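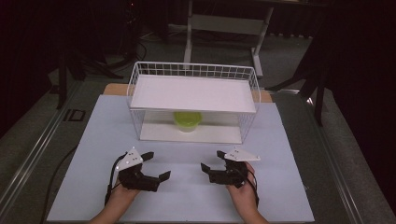
Section 4. Loading and running the Clullurix chest freezer

Let the freezer stand upright for at least four hours before you plug it in, longer if it traveled on its side. Set the dial to 4 and leave the lid closed overnight. Small items go in a basket, so they don't sink to the bottom. A wire-mesh basket with a flat tray laid across the rim works well: a round lidded container sits inside and the tray takes the thin packets. The Clullurix 415 has room for two such baskets side by side, the 361 for one.

4.1 First load

1. Check that the green lamp is on and the red lamp is off.
2. Turn the dial to 6 and wait 30 minutes.
3. Put in no more than a quarter of the total load on the first day. Place new food against the side walls.
4. Turn the dial back to 4 the next morning.

Note: The red lamp may come on for a while after a large load. Leave the lid shut until it goes out.
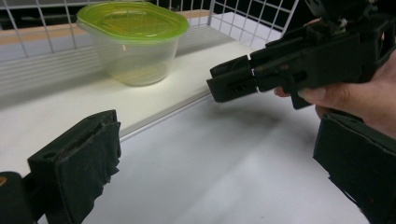
Sotomayor wrote in to say that step 2 can be skipped in a cold garage, and that the freezer there has run on 3 since January. We still advise the full 30 minutes. In an unheated room the compressor runs less often, and the first load freezes slowly.

4.2 Portions and labels

1. Cool cooked food in the refrigerator first.
2. Fill containers to a finger's width below the rim. Soup and sauce need this space.
3. Portions of 500 ml freeze through in one night. Split anything larger.
4. Write the contents and the month on tape and stick it to the side, where frost does less harm to the ink.

Caution: Do not put glass bottles or canned drinks in the freezer. They can burst.
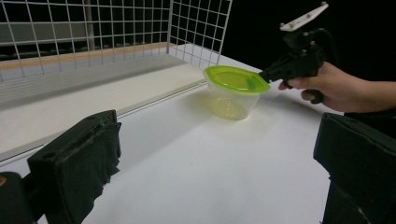 Can I put fresh food on top of food that is already frozen?
Keep them apart for the first day. Fresh food gives off heat and can soften what it touches. Use the Drultus divider (sold separately) or a folded towel.

4.3 Defrosting

Defrost when the ice on the walls is as thick as a pencil. Most homes need to do this once or twice a year.

1. Unplug the freezer and move the food to a cooler.
2. Pull out the drain plug and set a shallow pan under the spout.
3. Leave the lid open. Do not use a knife, a hair dryer or salt.
4. Wipe the inside with warm water and a little baking soda, then dry it – the corners too.
5. Put the plug back, switch on, and wait for the red lamp to go out before you reload.

Before reloading, look over your containers and throw out any with cracked lids.
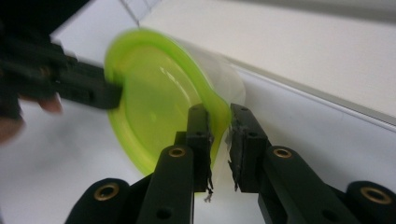
4.4 Power failure

Keep the lid closed. A full freezer holds its cold longer than a half-empty one. If you have a Fluletti alarm fitted, press the button once to silence it – the lamp keeps flashing until the power returns. Throw out any meat or fish that has thawed and grown warm.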